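Working with Artificial Flowers
Handout 2: Sorting, Grouping and the First Bunch
Course leader: Syafiqah Simanjuntak
Rurkthorpe Evening Classes, Room 32

Welcome back! Last time we talked about color and got a bit carried away with the ribbon drawer, so tonight we go straight to the stems. Please read the first two sections before you start pulling things out of the boxes. I know how tempting the boxes are.

Why we sort first

Fresh flowers come in bundles of one kind, and the sorting is done for you. Artificial stems live in a heap. They get tangled, the leaves hook into each other, and the good little filler pieces sink to the bottom where you forget you own them. Ten minutes of laying everything flat on the table will show you what you have, and I promise you will find something lovely you had written off.

Lay stems diagonally if the table is narrow, heads all pointing one way. Leave a hand's width between kinds if you can. If you are sharing with a neighbor, agree on whose end is whose!

The groups we use

Heads: the large blooms that people see first. Hydrangea, full roses, peonies.
Faces: open flowers with one clear front, such as poppies and daisies.
Buds: anything closed or nearly closed.
Leaves: rose foliage, fern, eucalyptus and so on.
Lines: tall thin pieces that stick up past everything else.

Some stems belong in two groups, and a spray of roses with buds can go wherever you need it most. Kenta Amano asked last term where berries go. I put them with the buds, but he keeps his with the lines and his arrangements look wonderful, so suit yourself.

Building the bunch

Start with one head in your weaker hand, held loosely just below the bloom. Add the second head beside it and slightly lower. Now turn the bunch a quarter turn and add leaves. Keep turning! A bunch made without turning has one beautiful side and one bald one.

Pale blooms need something behind them or they float. Sage green is my favorite partner for powder blue and soft pink, and jagged leaves do more for a round hydrangea than smooth ones, because all those little florets are so even. Then try one small spot of yellow near the top. Only one. It wakes up the whole bunch.
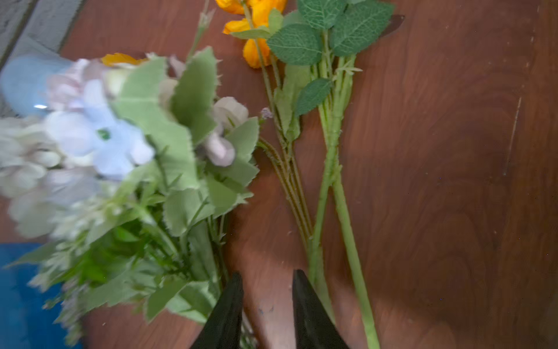 Working with strong colors

Orange-yellow poppies are the stems everyone grabs first, and I completely understand. They have those ruffled petals and they catch the light beautifully. Keep them lying on the table until the pale bunch is finished, then hold one against it and look from a few steps back. Often they want to be a bunch of their own with plain rose leaves. Ye-rin Kang made one like that in May and it sat on the front desk for weeks.

If you do mix them in, set them low and to one side, and repeat the yellow somewhere smaller so the color has company.

Bending and shaping

Most stems have wire inside. Bend over your thumb in a gentle curve, a little at a time. Open the leaves one by one and tilt a few of them downward. Straight out of the box they all lie flat, and flat leaves are what make a bunch look stiff.

Don't cut anything tonight. Fold the extra length back up on itself and tape it.

Dust

Soft paintbrush, dry, from the middle of the flower outward. Wipe the table too before you lay the finished bunch down, especially the dark ones, which show every speck.

To bring next time

A vase or jar of your own, any shape
Floral tape (green)
One stem you don't like

That last one is serious. Neelam Nishad will be showing us how to take a stem apart and rebuild it, and it is the session I look forward to most!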